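Storkico Garment Care - Frequently Asked Questions
Folding and storing knit shirts

Do I fold a polo shirt face up or face down?
Start face up to straighten the collar and sleeves, then turn the shirt over before making the first fold. The front panel ends up on the outside of the finished stack.

What size of table is needed?
A clear surface 75 cm deep is enough for adult sizes. Larger shirts can hang over the near edge until the body is folded up.

Should the buttons be closed?
Close the top button only. A fully open placket lets the collar spread and leaves a crease at the neck.

How should the sleeves lie before the first fold?
Pull each one straight out to the side and flatten the cuff with the palm. A twisted cuff shows as a ridge through the fold.

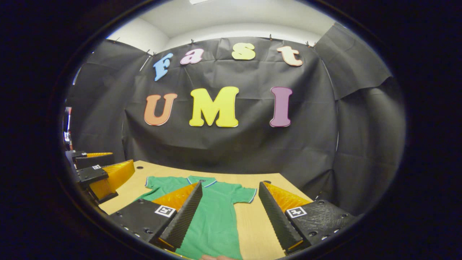 Green polo with striped collar trim, laid flat, face up.

Can I use a folding board?
Yes. The Purkura board fits adult sizes up to XL. For children's shirts, use the narrow insert - the full board makes the fold too wide for a standard drawer.

How many shirts can go in one stack?
The limit depends on fabric weight. For pique knit of 200 g per square meter, keep stacks under 40 cm high. Lighter jersey slides and should be stacked lower or filed upright.

The collar curls after storage. What can I do?
Steam it from the underside, press it flat by hand and let it cool before folding again. Do not iron over contrast trim at the cotton setting without a pressing cloth.

Is the Claltetti drawer divider still sold?
It was replaced in January by part 131, with the same width and a taller back edge. Existing dividers can be used in the same drawer as the new part.

Page revised July 2021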